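How to plan a model of a real building in plastic bricks

I get asked this a lot since our library model went on show, so I've finally written down how I go about it. My first one was a chapel, and I ran out of roof before I'd finished the tower!

Start with one measurement you trust. I use the front door, because you can usually stand next to it with a tape. Work out how many studs wide the door needs to be to look right, and you've got your scale for everything else.

Next, draw the front on squared paper, one square to a stud. Remember that bricks are taller than a stud is wide, so a plain square grid will give you a building that's too tall. Rokeya Chowdhury puts me right on this every single time.
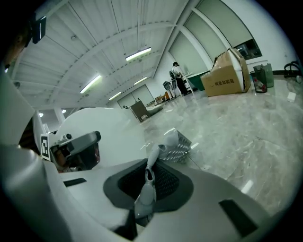
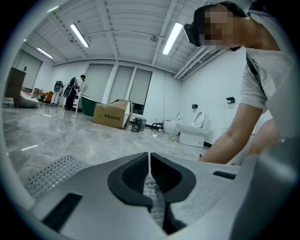
Then do your brick list. Ours came to 1291 for the front wall alone, and I'd ordered 3000 for the lot (not enough, as you'll have guessed). Windows eat up small pieces, so buy extra one-by-ones and one-by-twos.

Build in sections you can lift. I did the library in nine, each on its own baseplate, with two people to carry the clock tower - it went through the door sideways. Overlap your joints as a bricklayer would, and put a few cross walls inside where they won't show.

Leave the roof till last and make it lift off. You'll want to get back in there when a window drops out, and one always does.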